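캘런 생활기술 자료실 > 주방 > 식기와 소도구
숟가락과 조리 소도구의 얼룩, 냄새, 변색 처리
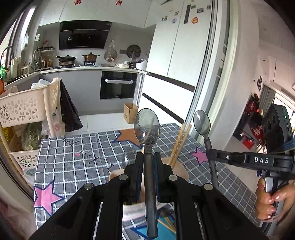
래넘소프, 2026년 3월 27일

식기 얼룩의 대부분은 세제를 바꾸어도 지워지지 않는다. 얼룩의 성분과 세제의 성질이 맞지 않는 경우가 많고, 같은 방법을 세게 반복하면 표면만 상한다. 본문은 숟가락, 젓가락, 국자, 뒤집개, 계량 도구처럼 크기가 작은 물건을 대상으로 한다. 냄비와 팬은 별도 문서에서 다룬다. 플림소프 지역판에 실렸던 글을 바탕으로 하되 물때 항목은 다시 썼고, 은식기 항목을 추가하였다.

재질 확인

세척 방법은 재질에 따라 정한다. 스테인리스강은 금속 식기 가운데 가장 흔하며, 손잡이 뒷면에 강종이나 니켈 함량이 새겨진 경우가 있다. 각인이 없으면 자석을 대 본다. 니켈이 적은 강종은 자석에 잘 붙고, 니켈이 많은 강종은 거의 붙지 않거나 약하게 붙는다. 자석에 붙는다고 불량품은 아니다. 다만 이런 강종은 염분에 점 모양의 녹이 생기는 일이 상대적으로 잦으므로 담가 두는 시간을 짧게 잡는다.

색이 있는 금속 식기는 표면에 얇은 피막이나 도금층이 있다고 보고 다룬다. 검은색, 금색, 구릿빛 제품이 여기에 들어간다. 피막의 종류를 겉모양만으로 구별하기는 어렵다. 연마제가 든 세제, 철 수세미, 멜라민 스펀지는 쓰지 않는다. 피막이 벗겨지면 가정에서 복원할 방법이 없다.

플라스틱은 바닥면의 재질 표시를 본다. 폴리프로필렌은 열과 산에 비교적 강하지만 기름과 색소가 잘 밴다. 투명하고 단단한 폴리스티렌은 열에 약하고 알코올이나 감귤류 기름에 실금이 생긴다. 멜라민 수지는 표면이 단단해 도자기처럼 보이나 전자레인지와 염소계 표백제에 맞지 않는다. 표시가 없는 제품은 미지근한 물과 중성세제까지만 쓴다.

실리콘은 열에 강하고 냄새에 약하다. 목재는 물에 오래 두지 않는다. 옻칠 제품과 오일 마감 제품은 관리법이 서로 다르며 아래에 나누어 적었다.

하얀 물때

마른 뒤에 남는 희고 뿌연 자국은 물에 녹아 있던 칼슘과 마그네슘 성분이다. 중성세제로는 제거되지 않는다. 경도가 높은 물을 쓰는 집에서 빨리 쌓이고, 아렐라노 지구처럼 지하수를 섞어 쓰는 곳에서는 새 숟가락도 한 계절이면 광택이 줄어든다.

얇은 물때는 식초로 처리한다. 식초와 물을 같은 양으로 섞어 행주에 적시고, 자국이 있는 면을 감싸 두었다가 문지른 뒤 헹군다. 두꺼운 물때에는 구연산이 낫다. 물 한 대접에 구연산 한 숟가락을 녹이고 약 40도로 데워 담근다. 거품이 올라오면 탄산염이 녹는 중이다. 거품이 멎으면 꺼내어 흐르는 물에 충분히 헹구고 곧바로 닦는다.

산성 용액을 염소계 표백제와 섞거나 이어서 쓰면 안 된다. 유독한 염소 기체가 발생한다. 같은 개수대에서 두 가지를 모두 써야 한다면 날을 바꾸어 작업하고, 배수구까지 물을 흘려 보낸 다음 시작한다.

산에 담그는 방법을 적용하지 않는 물건은 다음과 같다.

알루미늄 제품. 표면이 회색으로 변한다.
무쇠 및 탄소강 제품.
칠이 벗겨진 도금 제품.
대리석 손잡이나 자개 장식이 있는 제품.
접착제로 손잡이를 끼운 제품.

물때를 없앤 뒤에도 뿌연 느낌이 남는다면 물때가 원인이 아닐 수 있다. 유리나 투명 플라스틱에서는 세척기 안에서 생긴 미세 침식이나 마모가 비슷하게 보인다. 젖었을 때 투명하고 말랐을 때 뿌연 것만으로는 둘을 구별하지 못한다. 식초를 한 방울 떨어뜨리고 잠시 뒤에 닦아 그 자리만 맑아지면 물때이고, 변화가 없으면 표면 손상으로 본다. 손상은 되돌릴 수 없다.

무지갯빛 얼룩

스테인리스강에 나타나는 푸르거나 보랏빛 도는 얼룩은 산화 피막의 두께가 달라져 생긴다. 가열된 팬 위에 국자를 걸쳐 두거나, 전분이 많은 음식을 오래 저었을 때 자주 생긴다. 위생상의 문제는 없다. 식초를 묻힌 천으로 닦으면 대개 사라진다. 사라지지 않으면 가열로 생긴 두꺼운 피막이므로 스테인리스 전용 연마제를 결 방향으로 문지른다. 결이 없는 거울면 제품은 연마제 자국이 더 눈에 띄므로 안쪽 면에서 시험한 뒤 진행한다.

갈색 점

새 제품에 갈색 점이 보이면 먼저 옮겨 붙은 녹을 의심한다. 철 수세미 조각이나 녹슨 채반이 닿은 자리에서 생기는 것으로, 숟가락 자체가 녹슨 것과 구별된다. 베이킹소다를 물에 개어 손가락으로 문질러 본다. 점이 떨어지고 그 자리가 매끄러우면 옮은 녹이다. 손톱에 걸리는 구멍이 남으면 모재가 부식된 것이다.

얕은 구멍은 2000방 내수 사포에 물을 묻혀 결 방향으로 가볍게 다듬을 수 있다. 주변과 광택이 달라지는 것은 피하지 못한다. 입에 닿는 가장자리에 구멍이 있거나 용접부가 벌어졌다면 음식용으로 쓰지 않는다. 화분용 흙을 뜨는 용도로 돌리면 된다.

부식을 일으키는 조건은 염분, 수분, 시간이다. 간장 종지나 김치통에 숟가락을 꽂아 둔 채 밤을 넘기는 습관이 가장 흔한 원인이며, 락스 희석액에 담가 두는 소독도 같은 결과를 낸다. 금속 숟가락의 소독은 끓는 물로 한다. 숟가락이 완전히 잠기게 하고, 꺼낼 때는 집게를 쓴다. 색상 피막이 있는 제품은 제조사 설명서에서 열탕 가능 여부를 먼저 확인한다.

차와 커피 자국

타닌 얼룩은 약알칼리에서 잘 풀린다. 과탄산소다를 따뜻한 물에 녹여 담그는 방법이 표준이다. 찻숟가락과 계량스푼은 함께 넣어도 되지만 알루미늄, 구리, 도금 제품은 뺀다. 과탄산소다 용액을 밀폐 용기에 담아 두면 안 된다. 산소가 발생하여 뚜껑이 튀어 오르거나 용기가 터질 수 있으며, 남은 용액은 보관하지 않고 버린다.

가루가 다 녹지 않은 상태에서 물건을 넣으면 닿은 자리에 얼룩이 생기기도 한다. 먼저 녹이고, 그다음에 넣는다. 작업 중에는 고무장갑을 착용한다.

손잡이에 새긴 무늬 사이의 얼룩은 칫솔로 처리한다. 칫솔모는 부드러운 것을 고른다. 치약은 연마제가 들어 있어 거울면에 가는 흠을 내므로 권하지 않는다.

붉은 색소와 카레 자국

고춧가루와 토마토의 색소는 기름에 녹는다. 플라스틱 주걱이 붉어졌다면 식용유를 얇게 바르고 잠시 둔 다음 종이로 닦아 내고 중성세제로 씻는다. 물부터 뿌리면 효과가 떨어진다. 배어든 지 오래된 색소는 이 방법으로 옅어지기만 한다.

카레의 노란색은 빛에 약하다. 씻어서 말린 뒤 볕이 드는 창가에 둔다. 흐린 날에는 시간이 더 걸린다. 폴리프로필렌은 햇빛에 오래 노출되면 취약해지므로 색이 빠지면 바로 거둔다. 흰색 실리콘에도 같은 방법이 통한다.

염소계 표백제는 색소를 빼는 데 효과가 있으나 냄새가 남고 일부 수지를 누렇게 만든다. 투명 플라스틱 숟가락에는 쓰지 않는 편이 안전하다.

실리콘의 냄새와 끈적임

실리콘 주걱에서 세제 향이 나는 것은 향료가 재질 안으로 스며든 결과다. 향이 강한 세제를 쓰는 한 반복된다. 무향 세제로 바꾸고, 이미 밴 냄새는 오븐에서 뺀다. 오븐 사용이 가능하다고 표시된 일체형 제품만 해당하며, 온도는 제품에 표시된 내열 한계보다 충분히 낮게 잡는다. 나무나 플라스틱 손잡이가 붙어 있으면 머리 부분을 분리한다. 분리되지 않는 제품은 끓는 물에 넣었다가 바람이 통하는 곳에 걸어 둔다.

끈적임은 기름이 굳은 층이다. 베이킹소다를 뿌리고 세제를 몇 방울 더해 문지르면 벗겨진다. 세척기의 세제만으로는 잘 벗겨지지 않는다. 여러 번 처리해도 끈적이고 표면에서 가루가 묻어난다면 재질이 열화된 것이므로 교체한다.

실리콘 주걱의 머리가 분리되는 구조라면 주기적으로 빼서 안쪽을 확인한다. 물이 고여 검은 곰팡이가 생기는 자리가 대체로 이 부분이다. 다시 끼우기 전에 손잡이 끝까지 말린다.

목재 숟가락

오일 마감 제품은 쓰자마자 씻고, 물기를 닦고, 세워서 말린다. 머리 부분이 위로 가게 둔다. 직사광선과 가열 기구 옆은 피한다. 급하게 마르면 결을 따라 갈라진다.

표면이 희끗하고 까슬해지면 기름을 먹일 시기다. 순서는 다음과 같다.

완전히 말린 상태에서 고운 사포로 일어난 결을 누인다.
젖은 천으로 가루를 닦고 다시 말린다.
식품용 미네랄 오일을 천에 묻혀 얇게 바른다.
4시간 뒤 남은 기름을 마른 천으로 닦아 낸다.
같은 작업을 2회 반복한다.

올리브유와 콩기름 같은 조리용 기름은 마르지 않고 산패하여 냄새를 낸다. 아마인유를 쓸 때는 건조 촉진제가 들지 않은 식품용인지 확인한다. 아마인유를 닦은 천은 뭉쳐 두면 스스로 열을 내어 불이 붙을 위험이 있다. 펼쳐서 바깥에서 말리거나 물에 적셔 뚜껑 있는 금속통에 담아 버린다.

옻칠 제품에는 기름을 먹이지 않는다. 부드러운 스펀지와 중성세제로 씻고 바로 닦는다. 칠이 벗겨진 자리로 물이 들어가면 그 둘레가 들뜬다. 사포질과 세척기, 전자레인지는 모두 금지한다.

은식기

검은 변색은 은이 황 성분과 반응한 것이다. 달걀, 마늘, 고무줄이 황을 낸다. 은식기를 고무줄로 묶어 두면 묶은 자리에 띠 모양의 자국이 남는다.

변색이 넓을 때는 알루미늄 포일을 쓴다. 유리나 도자기 그릇 바닥에 포일을 깔고, 베이킹소다와 소금을 넣고, 뜨거운 물을 부은 다음 은식기가 포일에 닿게 놓는다. 달걀 냄새가 나면 환기한다. 변색이 풀리면 꺼내어 헹구고 부드러운 천으로 닦는다. 일부러 검게 처리한 무늬가 있는 제품, 보석이 박힌 제품, 손잡이 속이 비어 있거나 접착된 제품에는 적용하지 않는다. 검은 무늬까지 사라지고 접착부가 풀린다.

은도금 제품은 닦을 때마다 도금층이 얇아진다. 바탕의 노란 금속이 비치기 시작하면 연마를 멈추고 세척만 한다.

상표 접착제

새로 산 숟가락의 상표 자국은 식용유로 불린다. 기름을 바르고 끈끈이가 풀어지면 플라스틱 카드의 모서리로 밀어낸다. 금속에 한하여 헤어드라이어로 데워 떼는 방법도 있다. 시너와 매니큐어 제거제는 플라스틱을 녹이므로 쓰지 않는다. 금속 제품에서도 손잡이의 인쇄나 피막이 상할 수 있다.

새 스테인리스 제품은 제조 과정의 연마제가 남아 있는 경우가 있다. 식용유를 묻힌 키친타월로 닦아 검은 것이 묻어나지 않을 때까지 반복하고, 베이킹소다와 세제로 씻는다. 굽은 부분의 안쪽과 손잡이 이음매에 많이 남는다.

식기세척기 배치

숟가락은 서로 포개지지 않게 꽂는다. 오목한 면끼리 맞물리면 안쪽에 물이 닿지 않는다. 칸막이가 있는 바구니라면 숟가락과 포크를 한 칸에 섞어 꽂는 쪽이 간격 확보에 유리하다. 칼은 날이 아래로 가게 한다. 알루미늄 제품과 은식기를 스테인리스 제품과 맞닿게 두지 않는다.

건조가 끝나면 문을 열어 김을 뺀다. 닫힌 채로 식으면 수증기가 다시 맺히고 그 자리에 물때가 남는다. 린스가 떨어졌는지도 같은 때 확인한다. 소금 투입구가 있는 기종은 전용 소금만 넣는다. 식탁용 소금에는 고결방지제가 섞인 것이 있어 연수 장치에 맞지 않는다.

플라스틱 소도구는 상단에 둔다. 바닥의 가열부에 떨어지면 눌어붙는다. 가벼운 계량스푼은 고리에 끼운 채 넣으면 겹친 면이 씻기지 않으므로 풀어서 넣는다.

서랍과 수저통

수저통 바닥의 물은 날마다 버린다. 물 빠짐 구멍이 있어도 받침에 고인 물이 그대로 있으면 소용이 없다. 수저통 안쪽의 분홍빛이나 검은 띠는 미생물 막이다. 솔로 먼저 벗기고, 재질이 허용하는 소독제를 쓴 다음, 헹구어 말린다. 솔질을 생략하고 소독제만 부으면 막의 겉만 처리된다.

서랍에 넣는 물건은 만졌을 때 찬 기운이 없고 완전히 마른 것이어야 한다. 서랍 깔개는 빼서 씻을 수 있는 것을 고른다. 펠트 깔개는 미끄러짐이 적지만 습기를 머금는다. 코르크는 그 중간이다. 신문지는 잉크가 묻으므로 쓰지 않는다.

긴 도구는 벽에 걸면 잘 마른다. 다만 화구 바로 위나 옆의 벽은 기름 증기가 닿는다. 걸어 둔 국자의 안쪽에 누런 막이 생기면 위치를 옮긴다. 걸이는 12월 대청소 때 한꺼번에 떼어 나사 조임과 벽 쪽 오염을 점검한다. 흡착식 걸이는 떨어지기 전에 가장자리가 먼저 들뜨므로 손가락으로 눌러 확인한다.

휜 손잡이

아이스크림이나 굳은 꿀을 뜨다가 휜 숟가락은 나무 도마의 모서리에 천을 대고 천천히 눌러 편다. 집게로 물어 펴면 자국이 남는다. 한 번에 펴려고 하면 반대쪽으로 꺾인다. 같은 자리가 여러 번 휘었다면 금속이 피로해진 상태이고, 표면에 가는 금이 보이면 폐기한다. 도금과 색상 피막은 펴는 과정에서 갈라질 수 있다. 플라스틱 손잡이는 더운물에 담가 부드럽게 만든 뒤 모양을 잡는 방법이 알려져 있으나 결과가 일정하지 않다.

혼합 및 보관 시 주의

구연산, 과탄산소다, 베이킹소다는 모두 흰 가루여서 용기를 옮기면 구별되지 않는다. 원래 포장 그대로 두거나 용기 몸통에 품명을 적는다. 뚜껑에만 적으면 뚜껑이 바뀐다. 설탕이나 소금과 같은 칸에 두지 않는다. 습기를 먹은 과탄산소다는 효력이 떨어지므로 소량 포장을 산다.

식초와 베이킹소다를 섞어 쓰라는 안내가 흔한데, 둘이 중화되고 나면 세척력은 거의 남지 않는다. 거품이 틈새의 찌꺼기를 띄우는 정도다. 얼룩 제거가 목적이면 따로 쓴다.

관련 문서: 도마의 칼자국과 냄새 / 유리 뚜껑의 뿌연 막 / 수전 필터 교체 시기 / 무쇠 팬 길들이기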